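Chapter 6
Paper and the Surfaces It Lands On

By the end of this chapter you should be able to:
Tell a stored item from a parked one
Choose a container by the shape of what goes in it
Sort a mixed desk pile in a sensible order
Explain why the pen cup is always full and you can never find a pen

Key terms: active paper, resting paper, parked item, catch-all, landing surface, spine label

Bernadette Ó Briain ran the front office of a small tile importer called Plakside for most of her working life, and she kept a rule taped inside a cupboard door: "A desk is not a shelf." Under it, in different handwriting, someone had added, "Then why is it flat?"

Both writers had a point. A flat surface at waist height is the most inviting storage in any building. It has no door to open and no lid to lift. You can set a thing down on it while holding a phone in the other hand, which is how most things get set down. The trouble starts about a day later, when the thing is still there and has been joined by its friends.

Chapter 5 dealt with clothing, which has the good manners to look messy when it is messy. Paper is sneakier. A heap of shirts looks like a heap. A heap of files looks like work. People have been promoted on the strength of it.

6.1 Active, resting and parked

We will use three words for the state of anything on a desk. Active paper is paper you will touch today. Resting paper is finished or waiting, and belongs in a file with a label you can read from where you stand. Everything else is parked. A parked item has been put down by a person who meant to come back.

Parked items are the subject of this chapter because there are so many of them. When Peadar Moriarty cleared the shared office at Piveck one July, he logged 2156 separate items on desks, windowsills and the top of the copier. By his own reckoning 127 of them were active. He also found a sandwich, which he classed as resting.

What interested Moriarty was the order in which the items had arrived. The bottom layer was nearly always something thick and respectable, such as a binder or a box file. Next came a folder, set down on the slant because the file was already in the way. On top of the folder went a notebook, and into or under the notebook went a loose slip with a phone number on it. The slip was what people came back for. They lifted everything to get it and put everything back a little more crookedly than before.

6.2 The catch-all

Nearly every desk also has a catch-all: a tray, tub or basket that takes whatever has no other home. Students often expect us to condemn the catch-all. We are fond of it. Without one, the small stuff goes under the paper, and a pen under a notebook makes a ramp for everything above.

A catch-all fails in two ways. It can be so deep that it becomes a drawer with no front, or it can be asked to hold things of very different shapes. Cups and pens share a tub badly. The cup takes the floor space, and the pens lean on whatever will have them.

Look at the file, folder and notebook below, and at the bin off to the left, and decide which of them you would move first.

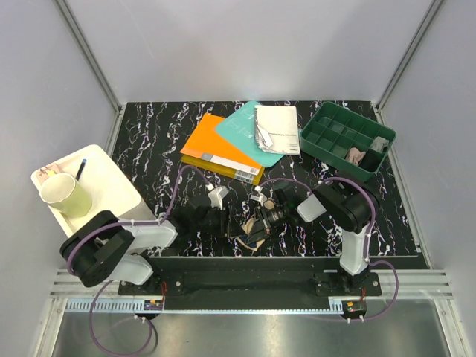

Most beginners start with the biggest item. It feels like progress, and it makes a satisfying thump. The difficulty is that the biggest item usually has other things lying on it, so that moving one object means moving three, and now there are two piles. Clodagh Ní Bhriain, who taught the evening course this book grew out of, made her students work from the top down and forbade them to read anything as they went. Reading is where tidying goes to die. A single old letter can cost you a whole afternoon – two, if it's from a relative.

Her order was as follows.

Loose slips first. Copy what matters into the notebook and get rid of the slip.
Notebooks next, closed, cover up, with nothing tucked inside.
Folders after that, stood on edge if there is a rack and laid square if there isn't.
Thick files last, spine out, label facing the chair.

The catch-all is left until the desk is clear, as its contents will change while you work. At least one pen will come out of it and one will go in. They will not be the same pen.

6.3 Before you go on

Pick one surface at home that is no larger than a kitchen tray. Leave it alone for three days and write down each thing that lands there, with the hour. Do not tell the people you live with. Bring your list to the discussion of spine labels in Section 6.4, where we take up the question of what to write on a file so that somebody else can find it.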